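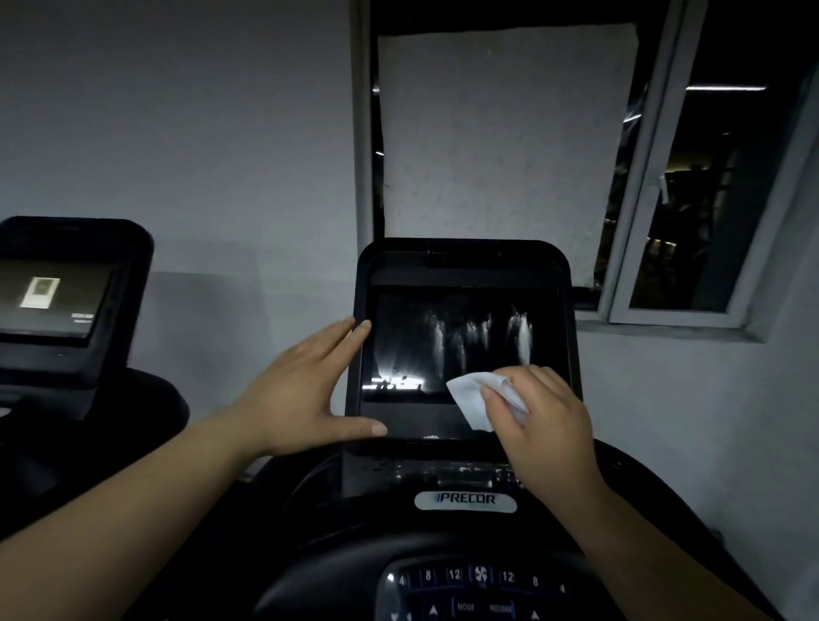
meinir_h
Kamol Inthanon on the Gadeo site reckons the new system won't cost any of us hours. I'll believe it when the rota comes out. They said the same in September about the entry gates and we lost the evening desk.

kpanyasiri
Which system, Trullent? We've had it since we opened. It sends you a list of machines to clean based on how much they've been used. Saves walking the floor.

meinir_h
It still needs a person with a wipe on every screen. All it's done here is put a timer on me. 2 minutes a console, then it flags you red.

Khanyisile B
The red flag can be switched off, ask your manager. Ours did it after a week.

meinir_h
Asked. "Head office setting."

kpanyasiri
Sorry, still think you're being hard on it. I did 18 treadmills a shift before, used or not. Now it's 8 on a quiet day.

meinir_h
And how many of you are on that shift now?

kpanyasiri
Just me. Used to be Wanpen as well. She moved to the Tanasarn branch, wasn't pushed.

Khanyisile B
Did they replace her though?

kpanyasiri
No.

meinir_h
Right then.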